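Tabletop Drawer Cabinets: Frequently Asked Questions

These answers cover the single-drawer tabletop cabinets in the Grasow line, sold by Cekisska. Questions about the wall-mounted Fosodico series are answered on a separate page.

What is the cabinet made of?
The carcass is light wood with a clear varnish. The drawer sides are plywood, left unpainted so that the layers show along the edge. The drawer front is painted white.

Does it arrive assembled?
The carcass does. The drawer ships inside it with the handle detached and packed in a small bag. You will need a Phillips screwdriver. Tighten the two handle screws by hand; a power driver can crack the paint around the holes.

How much weight can the drawer hold?
Up to 7 pounds, spread evenly over the drawer bottom. The drawer runs on wood, without metal slides, and a heavy load at the front will make it tip as it comes out.

Is there a stop to keep the drawer from coming all the way out?
No. The drawer lifts free once it passes the front lip of the carcass. Customers who want a stop can order part 1473, a small peg that fits a predrilled hole in the rear of the drawer.

The drawer sticks. What should I do?
Wood swells in humid rooms, and most reports of sticking reach us in summer. Take the drawer out and rub a plain white candle along the bottom edges of both sides. Work the drawer in and out several times and repeat if needed. If it still binds, sand the bottom edges lightly with 300 grit paper, wipe off the dust and wax again. Do not sand the carcass – the varnish inside is thin.

What is the notch in the top edge of the drawer front for?
It is a finger pull, useful when the cabinet stands on a high shelf and the handle is awkward to reach. On a low table, use the handle.

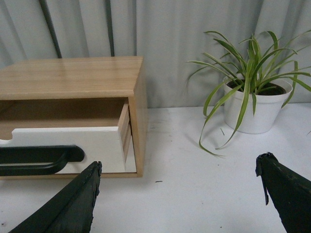

Can I change the handle?
Yes. The standard handle is a rounded black bar. Any handle with the same screw spacing will fit, including those in the Wojcik range. Measure center to center before ordering.

How do I clean it?
Use a damp cloth on the varnished wood, following the grain, then a dry one. The white paint tolerates a drop of dish soap. Avoid ammonia and scouring pads on both surfaces.

Will the base mark my table?
The side panels rest directly on the table, with no feet. On a painted or glossy top, add felt pads at the corners and lift the cabinet when you move it.

Who handles spare parts?
Isabelle Poirier handles parts and repairs. Silvia Bartoš answers questions about trade orders. Please include the order number in your message. Parts requests are normally shipped within 3 working days, except in January, when the workshop is closed for inventory.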